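December, late, kitchen light buzzing

I have now spent an entire evening wrapping plates, and I would like it recorded somewhere that I own too many plates. Zoila Valderrama is taking the blue-patterned ones, which she asked for in August and which I agreed to in August because August me is generous with the labor of December me. They go up to her by Lellum, who deliver to the mountains and charge like it. 277 on their website, before insurance. I could buy her new plates for that. I said so on the phone and she said they wouldn't be the same plates, and I didn't have an answer.

The bubble wrap came from Ifans, on a roll so big I had to hug it to get it up the stairs. Jaxon Fehr swore by newspaper. Jaxon also moved three times in two years and now eats off paper, so I went with plastic.

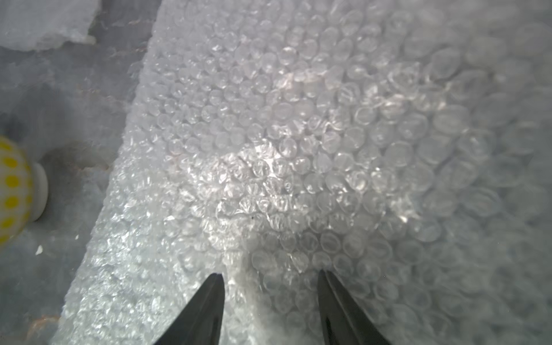

My rule for the night was no popping until the end. It lasted until the second plate. After that I told myself I was testing for weak bubbles, and a surprising number of them were weak.

Anyway, the method. Lay the sheet flat, cut it bigger than you believe necessary, plate in the middle, fold, tape. I watched a man do it in 18 seconds in a video. It took me most of a podcast. The first sheet I cut was too small to go around anything larger than a saucer, so I kept it for padding, along with my pride. 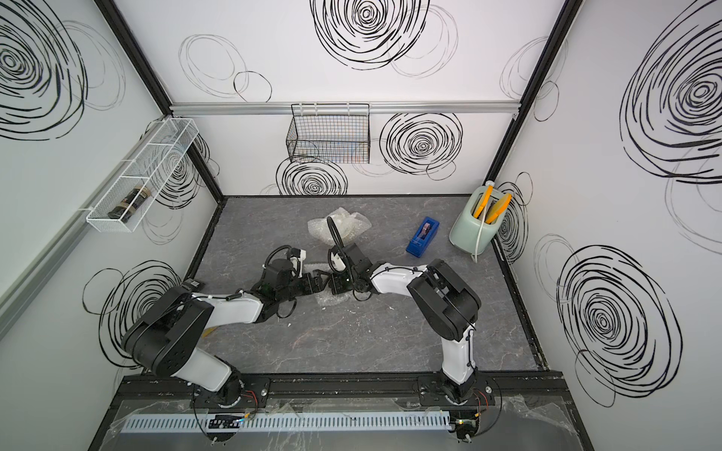

Tape is the real enemy. The end goes back down onto the roll and vanishes, and there I am scraping at it with a thumbnail like somebody trying to get into a tomb. Gilberto Ríos called in the middle of this to ask if I was free to talk about his kitchen cabinets. I put him on speaker and said "hm" at intervals -- he told me I was a great listener. We have settled on green, apparently.

I'd forgotten how much I like these plates. That's the trouble with packing: things I've ignored on a shelf since the spring suddenly get handled and looked at, one by one, on their way out the door.

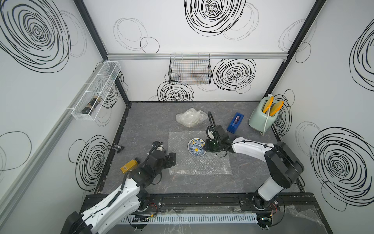 Sigita Rebane says I should keep one back and let Zoila think it broke in the mail. Sigita has a criminal mind and works in insurance. I did consider it for the length of a cup of tea. But Zoila counts things, and she'd want to see the pieces.

So they all go. Đạt Vương has offered his car for the drop-off, on the condition that I don't talk about the plates.
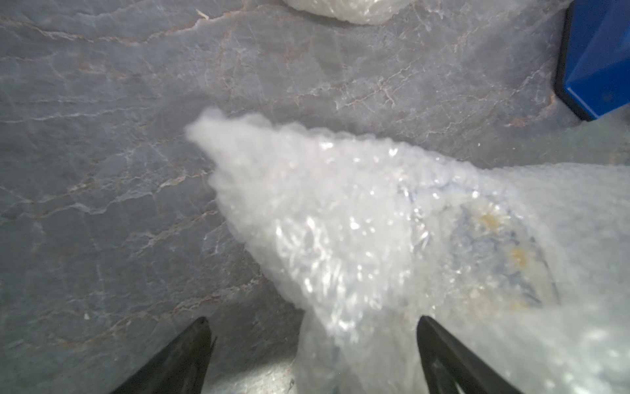
Zoila will complain about the amount of plastic, and I've got my speech ready. Past a certain number of layers a plate turns into a large shiny wad of nothing in particular. Even so, a bit of the blue still shows through, and a couple of yellowish patches, so at least she'll know what she's fighting her way into. I may write THIS WAY UP on the box, though I've never been sure which way up a plate wants to travel.

Bed. Buy more tape tomorrow. Ask Lellum if 277 includes the stairs.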